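Effective Dates and the Claimant: An Interview with Kipchumba Mwaipopo

The Tungate Legal Center assists veterans and surviving family members in Palldale and the neighboring communities with claims for disability compensation and related benefits. Kipchumba Mwaipopo has represented claimants at the Center for 12 years. He met with us at the Center's Groterberg office to discuss the assignment of effective dates, a part of the rating decision that in his view receives less attention than it should.

Most claimants, Mr. Mwaipopo said, read a decision for one number. "They turn to the percentage. If it is 40 percent and they hoped for 40 percent, the letter goes into a drawer. The effective date is in the same letter, often in the same sentence, and it determines how much back pay is owed."

As a general rule, the effective date of an award is the later of two dates: the date the claim was received, or the date entitlement arose. Mr. Mwaipopo said that the wording is short but that a good deal of his practice consists of disputes over both halves of it.

"The first half looks like a question for the mail room. When did the document arrive? In practice we have to ask what the document was. A veteran may have sent in an intent to file, then a completed form some months later, then a second form because he was told the first was missing a signature. If the decision uses the date of the last paper, it may be wrong."

An intent to file, he explained, holds a place in line. When a complete claim is received within one year of it, the claim may be treated as though it had been filed on the earlier day. He encourages claimants to submit one as soon as they are considering a claim, even if medical evidence has yet to be gathered. The Center still sees people who spent most of a year collecting records before sending anything in.

"They were being careful," he said. "They wanted a perfect application. I would like them to be just as careful, but with the intent to file already on record."

The second half of the rule, the date entitlement arose, depends upon the evidence. Mr. Mwaipopo cautioned against treating the date of an examination as the date on which a condition began or became worse. An examiner records what is found on a certain day. The disability may have reached that level well before the appointment was scheduled, and treatment notes, pharmacy records and statements from family members can help to establish when.

He described the matter in terms of a claim for increase. A veteran who is already service connected and asks for a higher rating may, in some circumstances, receive an effective date earlier than the date of claim. The evidence must show that the increase took place within the year before the claim was received. "So we look at that year very closely. We look for the visit where the doctor changed the medication, or wrote down that the patient could no longer climb the stairs to the clinic. One line in a progress note can move the date by several months."

He was also clear about the limits of the argument. If the record shows that the increase occurred more than one year before the claim, the exception does not apply and the date of claim will ordinarily control. "A client will say to me, 'But I have been this bad for five years.' I believe him. I then have to explain that the regulation does not reward him for having waited, and that we should choose our words with that in mind. We do not shade the facts. We do make certain that the statement is specific about when things changed, if they changed in steps."

Asked how lay statements should be prepared, Mr. Mwaipopo said that the Center requests 2 from each claimant where possible: one from the claimant and one from a person who sees the claimant regularly. He prefers short statements in the writer's own language. Dates should be tied to events that the writer can recall with confidence, such as a change of job, a move or the birth of a grandchild.

"A spouse will write that it has been terrible for years. That is sincere, and it gives the rater very little. If the same spouse writes that he stopped driving after dark the winter before their daughter's wedding, we can work with that. We know when the wedding was."

The conversation then turned to claims that had been denied and later granted. Under the present review system, a claimant who disagrees with a decision may generally file a supplemental claim, request a higher-level review, or appeal to the Board. Mr. Mwaipopo stressed that acting within one year of the decision is what allows the original date to be kept alive, and that the claimant may move from one option to another provided the claim is continuously pursued.

"The year matters more than the choice of lane," he said. "I do not say that the choice is unimportant. A higher-level review does not accept new evidence, and if the file is missing a medical opinion it is usually the wrong request. But a person who picks a less suitable option in month eleven can often recover from it. A person who picks the right one in month thirteen has probably lost the earlier date."

Where the year has passed, the remaining avenues are narrow. Mr. Mwaipopo mentioned revision on the basis of clear and unmistakable error, which requires a showing that the correct facts were not before the adjudicator or that the law was applied incorrectly, and that the outcome would have been manifestly different. A disagreement about how evidence was weighed will not meet that standard. He also mentioned service department records that existed at the time of the first decision but were not associated with the file until later. In certain cases such records can require that the claim be reconsidered, with consequences for the effective date.

It is for this reason, he said, that the Center obtains the complete claims file before offering an opinion. His colleague Ms. Kashindye reads each file from the earliest page forward and prepares a timeline, and he reads it separately before they compare notes. "She reads forward and I read from the decision back. We disagree on something in most files - usually on whether an old letter was a claim. Under the rules that applied in earlier years, an informal claim could be quite informal."

Claimants who attend the Center's Saturday intake session are asked to bring the decision letter, every page of it, together with any envelope or fax confirmation that shows when papers were sent. Mr. Mwaipopo would also like them to bring correspondence they believe to be worthless.

"I would rather decide that for myself. People throw out the acknowledgment letter and keep the brochure. The acknowledgment has a date on it."
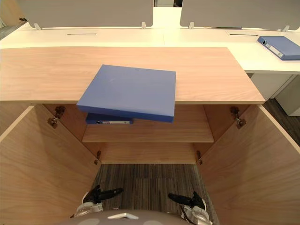 He added that the same applies to surviving spouses, who may have to continue a claim the veteran did not live to see decided. A request for substitution must generally be made within one year of the death, and he asked that families contact a representative well before that time has run. "They have a great many other things to attend to in that year. We can file the form while they attend to them."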